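VIRNDALE – Sturkico, the housewares maker that has worked in Virndale since 1907, will add a pale green line to its Nada range of kitchen and table pieces in May. The line is meant for small kitchens, where the same few pieces are used to rinse fruit, carry it to the table and serve it.

Nada now has 28 pieces, 2 of them new this season. The first run is 3000 sets. Each set comes with a short care card and a list of spare parts.
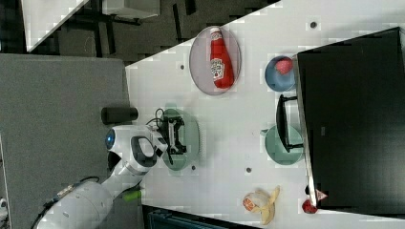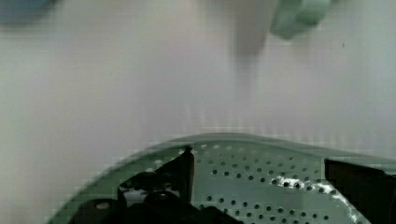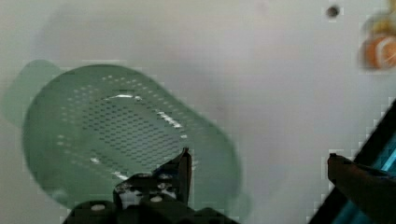 Pale green at the table, with small round holes in the second and third views.

El Khatib, the kitchen store on the north side of town, will be the first to stock the line and has asked for the pieces to be sold singly as well as in sets. A reader of the store's newsletter wrote in to say that she would rather buy one good strainer than a full set, and that whatever she buys has to fit in a shallow drawer. Sturkico will sell every piece on its own from the first day.

Orders from other stores open in May and will be filled in the order they come in – the Virndale office takes them by phone or mail until 2 p.m.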